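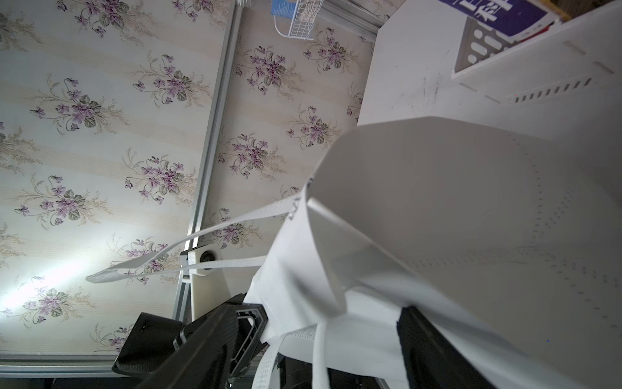 A white non-woven tote with its mouth open.

The free tote bag was supposed to replace the plastic bag. In my house it has mostly replaced the empty shelf. I emptied the hall closet on Monday and took out 37 of them, nearly all non-woven, the kind that feels like stiff cloth and has small dots pressed along the seams. I bought 2. The rest were given to me.

They came from everywhere. The Trindel pharmacy packed a single bottle of cough syrup in one. The Rarard book fair handed them out at the door, and again at the exit. Our grocery store, Chiu, sold them cheap for a month and then started giving them away with any order over a certain amount.

I don't dislike the bags themselves. They weigh almost nothing, they fold flat, and the handles are long enough to go over a shoulder if you aren't wearing a winter coat. A white one shows dirt quickly, but it wipes clean. I have carried potatoes, library books and wet swimsuits in mine, and the one I use most has lasted longer than I expected.

My complaint is with the giving. A bag like this only makes sense if it gets used many times, and a person can only use so many. Once you own five or six, every extra one is packaging with handles. It takes more material to make than the thin bag it was meant to get rid of, and most recycling bins in our town won't accept it.

Stores should ask first. Ekow, the hardware store near the bus station, has a box by the register where people leave spare totes and anyone short of a bag can take one. It costs them a cardboard box. I have used it from both sides – dropping off a stack in October, and borrowing one when I bought more paint than I could carry.

I kept six from the closet, two of them in the car. The others are going to Ekow this week, folded inside the biggest one. If a clerk reaches for another while I'm there, I plan to say no thank you before it gets opened.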